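Confidence scores and other bedtime stories

2021-12-03

Filed under: grasping, planning, complaints

I've spent most of this fall with Willby, the grasp planner that everyone in my corner of the internet seems to have adopted since July. The pitch is that you hand it a depth image, it hands you back a ranked list of grasps, each with a score between zero and one, and you send the top one to the arm. The project page has a nice chart. I am suspicious of nice charts, so I've been running it on a bin of mixed junk and keeping all the logs.

Short version: it's decent. It is also nowhere near as decent as its own scores say it is, and I don't think that's a small complaint.

What the score means

I went through the code to find out, because the docs won't tell you. The number comes out of a network trained on simulated picks, gets squashed, and is then multiplied by a hand-written penalty for how close the fingers come to a wall. The penalty has two constants in it. There's no comment explaining either one. I changed the first one a little and the ranking got reshuffled completely on bins where I would have sworn the answer was obvious.

So when Willby tells me 0.9, that is a mix of "simulated objects like this were easy" and "somebody liked this constant." Calling it a confidence is generous. I'd call it a sorting key and leave it there.

Brushes

My least favorite object for any planner is a brush. The handle is thin and invites a grasp straight across it, and the planner is delighted because the fingers fit with room to spare. But a fair bit of the weight is in the head. Grab the far end of the handle and the thing wants to swing. Grab close to the head and you have bristles making a mess of the depth image, which Willby fills in with whatever its smoothing filter feels like.

With the KUKA over the bin and a blue and white brush lying under the gripper, you can see what kind of choice the planner has to make. There's a black toy wheel sitting right up against the head, so a grasp on that side has a neighbor to worry about. The toy animals over on the left are maybe easier targets on paper, though they lie near the corners of the bin. I'd love to be able to ask the software why it prefers one thing in a bin like that over another. It has no way of telling me. 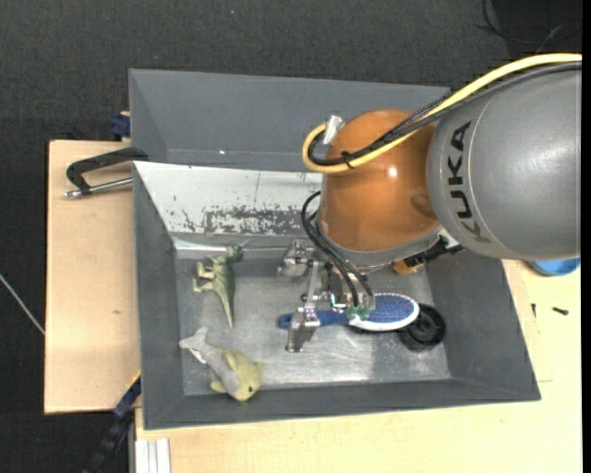 Where Flanow comes in

Flanow is the motion side. It takes the grasp pose and works out how to get the arm there without hitting the bin. I have fewer gripes with it, mainly because it fails loudly. If there's no path, it says so and stops.

My gripe is with the collision model. Out of the box it knows about the links and the gripper, and that's it. It doesn't know about cables or hoses. Anyone who has worked near a real arm knows those take up space and change shape when the wrist turns, and a planner that treats them as air will happily propose a wrist rotation I wouldn't want to stand next to. I ended up wrapping the last two joints in fat padding shapes, which costs me some reachable poses near the walls. The forum answer was to "route your cables better." Thanks.

The logs

I have 846 logged plans now. I was going to make a calibration plot, score against result, and then realized that Willby's logger writes the score before the wall penalty and the executor reads it after. Two different numbers, same field name. So every plot I'd been squinting at was wrong, and I suspect I'm not the only person with that problem. I've opened an issue. The reply was a thumbs up.

I patched it locally by writing both values out with separate names. It's a very small change and I'd urge anyone using this thing to do the same before drawing any conclusions, including the flattering ones.

What I'd want before trusting it

Rename the score, or calibrate it. Put the two constants in the config file with units. Log the runner-up grasps along with the winner, so that a bad pick can be traced to the ranking or to the candidates. At the moment I only get the winner and have to guess.

Someone in the comments on my last post suggested moving to Brurance, which claims to do grasping and motion in one package. I looked. It wants a calibration board I don't own and the install script asks for root, so it'll have to wait. Next on the list is replaying the old depth images through Willby with the smoothing filter turned off, to see how many of the brush grasps survive.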